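Automation at Work, Session 7: Who Gets the Boring Part?
Notes by Fergus Morrison, Mar 7, 2018

Okay, picking up where we left off with the Millska reading. A few of you asked why I keep going back to small, fiddly tasks when the news is all about giant factories. Well, small and fiddly is where most people meet a robot for the first time! At Herholm the first job they looked at was handling little parts at a bench, and the bench crew had plenty to say about it.
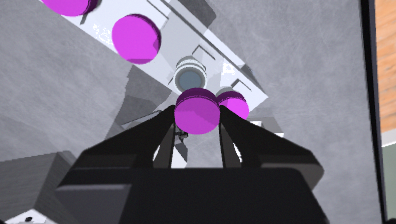 What I heard most in January was that the work didn't shrink, it moved. One woman used to spend her whole shift on her hands (her words) and now she spends it on her ears — listening for a jam, clearing it, starting over. She gets 30 minutes of training a week for that, and she wants more. Her pay grade hasn't changed, and I'd like us to argue about that in class.

Compare that with Citanov, where the crew got to pick which tasks went to the arm. They kept the inspection work for themselves and gave up the repeat handling. Was that a better deal? I think so, but read El Fassi, chapter 9, before you agree with me.
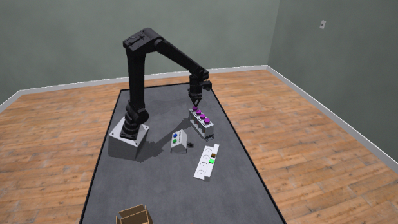
Fig. 2. Arm and gripper over the row of four purple buttons.

For next time: pick a job you've had yourself and write one page on which piece of it you'd hand over, and which piece you'd fight to keep. Bring a paper copy, please — my inbox can't take it.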